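From: Mariann Sipos
To: griseo-dev
Date: 2021-12-29
Subject: Re: [griseo-dev] Stale targets after handover between planner and controller

Hi Dulce,

Thanks for the logs. I went through them last night and I think we are looking at two separate problems. Replies inline.

> On the two-arm setup we still get the left arm hesitating when
> the right arm finishes its segment. It stops for a moment, then
> moves on as if nothing happened. I see it on the 0.9 branch and
> on main. It does not happen if I run either arm alone.

I can reproduce this with the Vincze simulator, so it isn't your hardware. When the right arm reports that its segment is done, the planner takes the scene lock to update the collision model. The left controller asks for its next waypoint batch during that time, gets nothing back, and falls into hold. As soon as the lock is released it picks up again.

On my machine the lock is held for 162 ms on average. The waypoint buffer covers less than that, so the hold is expected. The simple fix is to copy the scene, update the copy, and swap the pointer at the end. I have that working on a branch (scene-swap) but it needs someone to look at the memory use before I merge it.

> Second thing: the perception node sometimes sends a pose for an
> object that is already in the gripper. The planner then treats
> it as an obstacle and refuses to move. I have to restart the
> planner to clear it.

This one is our fault and it's an old one. The attach call removes the object from the scene by ID, but the tracker can give the same object a new ID if it loses it for a few frames. The new ID is not attached to anything, so it goes in as an obstacle right where the fingers are.

What I want to do is check every new detection against the volume of the attached object before adding it. If the overlap is high enough, we merge the IDs and keep the attachment. Tusero already has an overlap function we can call, so there is not much code to write. The threshold should be a parameter. I would start with 30 percent and see how it goes with small objects, which are the hard case.
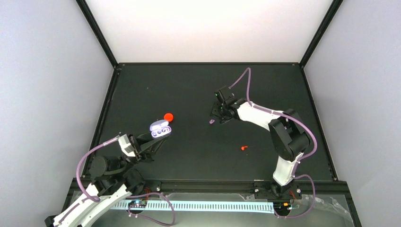
Does the overlap check need to run on both arms' attached objects for every detection?

Each detection is tested against everything that is attached, whichever arm has it. The cost is small, at most two tests per detection, and if we split it by arm we would miss the case where one arm passes a part to the other.

> Also, is there a reason the wrist frame and the fixed camera
> frame use different clocks? I had to add an offset by hand.

No good reason. The wrist driver stamps on arrival and the fixed camera driver stamps at exposure. I'd like both to stamp at exposure. Until then please keep your offset in the launch file and not in the node, so that we can delete it in one place later. The offset will drift a little if you change the frame rate – at 30 fps yours looked right to me.

> Is there any chance of getting this before the April release?

The scene swap, yes, if the review goes well. The ID merge should also make it. The clock change touches the Wosalitz drivers, and I don't want to promise that one. They have their own release cycle and we would have to wait for a tag.

A few things that would help me:

- Run the scene-swap branch with both arms moving and send me the planner log. Set `log_level: debug` for the planner only, or the file gets huge.
- Tell me if you see hold events that are *not* next to a "segment done" message from the other arm. I haven't seen any, but my test is short.
- Check that `detach` still puts the object back in the scene at the right pose. I changed that code and only tested it on the left arm.

The settings I am using:

```
planner:
 scene_update: swap
 waypoint_buffer: 12
attach:
 merge_overlap: 0.30
 merge_on_new_id: true
```

`merge_on_new_id` is off by default for now. If you turn it on and the planner starts dropping real obstacles close to the gripper, raise `merge_overlap` first and let me know what value worked.

I opened ticket 334 for the ID problem and pasted your description in. Please add the bag file there and not on the list, the archive rejects large attachments. The lock problem doesn't have a ticket yet, I'll make one once I know if the swap is the way to go.

Mariann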